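Food Writing for Print and Web
Unit 4: Reviewing small and cheap restaurants
Notes prepared by Maiara Trindade

Before the class, please read the two reviews in the reader, the one by Harish Shenoy on the noodle counter Plorketti and the one by Sandro Valentini on the lunch room Poojary. They are short. Read them once for pleasure and the second time with a pencil.

1. What the reader wants to know

A person who opens a review of a cheap place has usually a simple question: shall I go there for lunch? Many students begin with three paragraphs about their own journey, the weather and the queue. The queue can be important, but say how long it was and go on. Shenoy mentions his waiting in one sentence, and after it we are already at the counter with a bowl.

The reader needs the price early. Write what you paid in total, with the drink and the tip, and say what you ordered. "Good value" means very little without it.

2. Words for taste

Please avoid "delicious", "tasty" and "amazing" in your first draft. You can put one of them back at the end if you miss it very much. Try first to write what the food does in the mouth – the dumpling skin that tears or holds, the broth that leaves fat on the lips, the pickle that is more salty than sour. Valentini says of the lentils at Poojary that they "taste like somebody left them alone for long enough". I like this sentence, although we learn from it nothing about the spices. In class we will discuss if this is a problem.

Be careful with comparisons to dishes from your own childhood. Your reader did not eat at your grandmother's table.

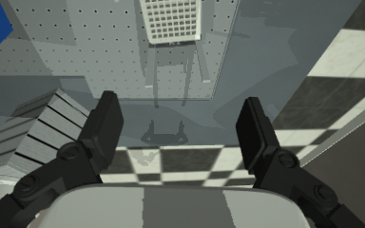
3. How many visits

Large newspapers often pay for several visits, small websites for none. For this course I ask for 2 visits, at different times of the day. A kitchen at noon and the same kitchen at 8 in the evening can be like two kitchens. If you could go only once, write it openly in the review.

Do not tell the staff that you are writing. Do not accept a free dessert, or if it comes to the table and refusing would be rude, mention it in the text.

4. Being fair to a small place

A bad review hurts a family business more than a hotel restaurant. This does not mean you must be kind about a cold soup. It means you check before you write: was the dish cold on both visits, or on one? Mohsin Sandhu, who teaches the editing unit, takes out every insult directed at a waiter, and I do the same.

Assignment

Write a review of a place where a main dish is cheap by the standard of your town. The Bromarcombe market stalls are allowed, the Haltden canteen is not, as too many of you eat there every day. Include the total price in the first 100 words. Send the text to Aravind Rai before the end of March, together with your notes from both visits.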